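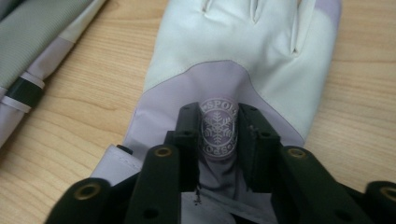
Prandiver Rose Pruning Set

Home > Garden > Cutting & Pruning > Sets

In stock. Ships from the Ornidier warehouse, usually next working day. Large orders take longer, call first.

Bypass pruner, long lopper, folding saw, sharpening stone, holster, one pair of gloves. Everything for getting a neglected rose bed back into shape. Same set we've sold for years except the holster, which is new (see below).

Please read the sizing bit before you order the gloves. Most of our returns are gloves.

What's in the set

Bypass pruner. Curved blade, replaceable, comes off with one bolt. Cuts green wood up to pencil thickness without any effort, thicker if you lean on it a little. Do not twist to finish the cut. Twisting is what opens the gap between the blades and then it chews instead of cutting.

Lopper. For the old canes at the base. Handles are long enough that you can stay out of the thorns mostly. Rubber bumper between the handles so your knuckles don't meet. Spare bumpers are in the parts list.

Folding saw. Pull stroke only. Locks open and locks closed. For dead stubs the lopper can't get around, and for anything you'd otherwise be tempted to force.

Sharpening stone. Small, flat, fits in the holster pocket. Use wet. Bevel side only, then one light pass on the flat side to take off the burr.

Holster. New for this season. The old one had a snap that filled up with dirt, this one has a plain loop. Goes on a belt up to 43 mm wide. Clip on the back if you don't wear a belt, but the clip is not as secure on thin waistbands.

Gloves. White with a lavender cuff. One color for now. The gray ones are gone and not coming back, sorry to everyone who asked. 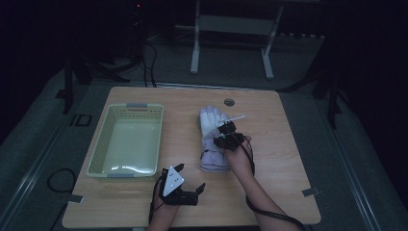 White glove and green basket.

Sizing

Measure around your palm at the widest part, thumb out of the way. Use a soft tape, or a peice of string and then a ruler. Go by your dominant hand.

Between sizes: go up if you'll wear a liner, down if you won't. A loose fingertip is the thing that ends up inside the pruner, so don't buy big just for comfort.

Sizes run S, M, L. No XL in this set. If you need XL buy the tool-only set and pick your gloves from the main glove page.

These are pruning gloves for ordinary shrub and floribunda roses. For climbers and ramblers, or anything where your arm goes in up to the elbow, get gauntlets. We carry the Mwakalinga gauntlet, long version, and it fits over a jacket sleeve.

When to use it

Main cut is end of winter, buds swelling but not open. Mild areas earlier, cold areas wait. If you got a hard frost right after pruning don't panic, just take the damaged tips back to a good bud.

October: light tidy only. Shorten tall canes so the wind doesn't rock the plant loose. Leave the real pruning.

Summer: deadheading, pruner only, leave the rest in the shed.

Quick method

Dead wood out first, all the way down.
Then anything diseased. Wipe the blade between plants.
Then crossing canes, keep the better one.
Then shorten what's left to an outward-facing bud, slanted cut, just above it.
Clear the clippings. Don't compost anything with black spot.

Florêncio Arruda wrote us a longer version with drawings, it's a download at the bottom of the Guides page. Free. Prints on two sheets.

Care

Wipe blades dry after every use. Drop of oil on the pivot. Sap comes off with rubbing alcohol on a rag, let it sit a minute.

Don't put any of the tools in the dishwasher. We get one back like this every spring.

Gloves: shake out, hand wash in cool water, mild soap, dry flat away from the heater. No dryer. Pick the thorn tips out before washing, otherwise they work their way through to the inside.

Hang the saw up open if it got wet, fold it once it's dry.

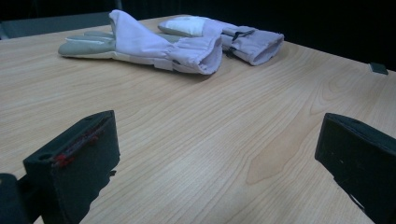 Two gloves laid flat.

Specs

Item: Prandiver Rose Pruning Set
Blade length, saw: short pattern, fits the holster
Holster belt width: up to 43 mm
Warranty, tools: 5 years
Warranty, gloves: one season, seams only
Return window: 30 days
Packaging: plain cardboard, no plastic insert

Parts

Pruner blade, pruner spring, pivot bolt, lopper bumper, saw blade, holster clip. All sold singly. Springs get lost in the grass, buy two.

Gloves also sold as a separate pair, same sizes.

The Fekel stone is a different stone! It's larger and coarser, meant for mower blades and hoes. It will work on the lopper in a pinch. Not on the pruner.

Shipping and returns

Free over the usual minimum. Sets go by ground. The saw means we can't send the set to some pickup lockers, the checkout will tell you.

Returns within 30 days, unused, in the box. Gloves can be tried on indoors and sent back, just not worn in the garden. Exchange for another size is free the first time, put the size you want on the slip in big letters please.

Clubs and schools: Felicidad Baluyot does the quotes. We've got 2000 sets coming in for the season so bulk is fine right now, it may not be later.

Customer notes

"Lopper is better than the one I paid twice as much for. Holster a bit stiff at first." Alfredo Evangelista

"Ordered M, needed S. Swap was quick. Would of liked a second pair in the box, I go through gloves." Danilo Gatchalian

"Saw is the surprise, used it on an old lilac stump and it went straight through. Stone is small but does the job. Instructions are tiny, bring your glasses." Eduardo Manalo

Questions we get

Left-handed? Lopper and saw yes. Pruner is right-handed. Left-handed pruner is a separate item, we can swap it in if you write it in the order comments.

Does the old blade fit the new pruner? Yes. Same bolt too.

Is the basket sold here? No, set only. Try Garden > Storage for trugs and buckets.

Can I buy the holster alone? Yes, under Parts, add the clip if you want one, it's not attached when sold singly.

Thorn proof? No glove is. Resistant to the small stuff. Old rugosa canes will get through anything thin enough to feel with.

Prices and stock checked April 2, 2026. Blade stock changes fast, call if you need more than a couple.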